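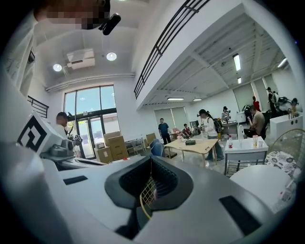 Subject: Re: [sandcombe-allotments] Water charges and the Toom standpipe

Valdis Siliņa wrote:

> Has anyone had the new water bill yet? Ours went up by 40 dollars and
> I can't see from the letter if that is for the year or the half year.
> Also the standpipe on the Toom side drips all night. Who do I report
> that to?

Valdis,

It's for the year. The wording is bad, and I had to call the Gidard office to be sure. They split it into 2 payments, the first one due in December. If you pay the whole thing at once there is no discount, so you may as well wait.

The meter on our side read 2085 when I wrote it down last month. The bill says 800 gallons more than that. I've asked them to check it and will post here when I get an answer. If you have your own reading, please send it to me off list with your plot number.

For the standpipe, use the repair form and put "Vollen Lane gate" as the location. They don't have Toom on their map and the last report got closed for that. I put a washer in it in the spring but the thread is worn, so it needs a new tap. Until then, shut the valve under the green lid when you leave. Quarter turn only, it sticks if you go further.

The compost delivery is still on for the morning. Please keep cars off the turning area until 11.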